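**Skikix shared kitchen – dishwashing station, progress report**
Prepared by Delyth Jarman, 2023-07-19

The hand-washing station is set up and in use after the Stukadon lunches. Plates are wiped over a shallow tray of water on the wooden table.

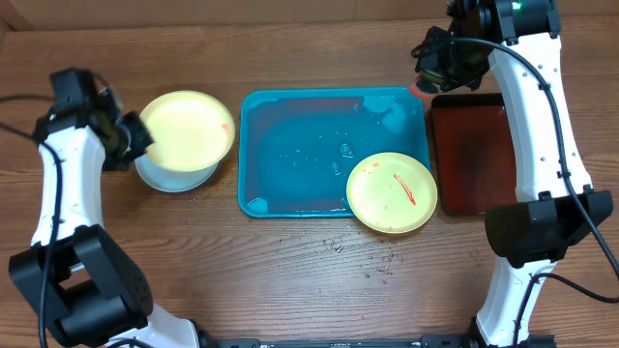 Yellow plates with sauce on them, at the turquoise tray.

Spending to date is $807, mostly on trays and crockery. Chutima Khamphan keeps the receipts. We have two items left to buy, a drying rack and a floor mat.

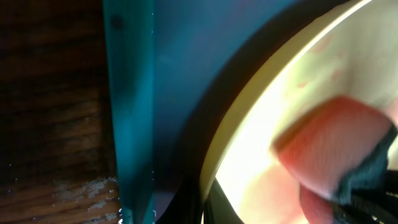 Both were quoted by Kanmont in January and the prices still hold. Montri Sangkhawat will place the order once this report is accepted.

Oily sauces remain the slow part. Ratree Khunthong has asked that plates be scraped first – this is now written into the roster notes.
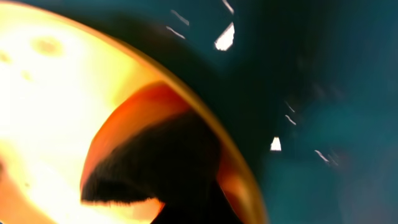
She would also like a second tray for rinsing, and we can cover that from the current grant. Water on the tabletop is still a problem, so the table will need re-oiling before the end of the term.

Sponges are two-sided, red foam with a dark green scouring pad. We have 10 in the cupboard.

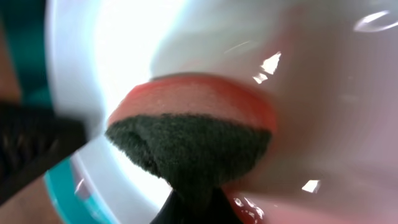
## Next period

- Buy the rack and mat
- Re-oil the table (Vasylyna Stelmakh)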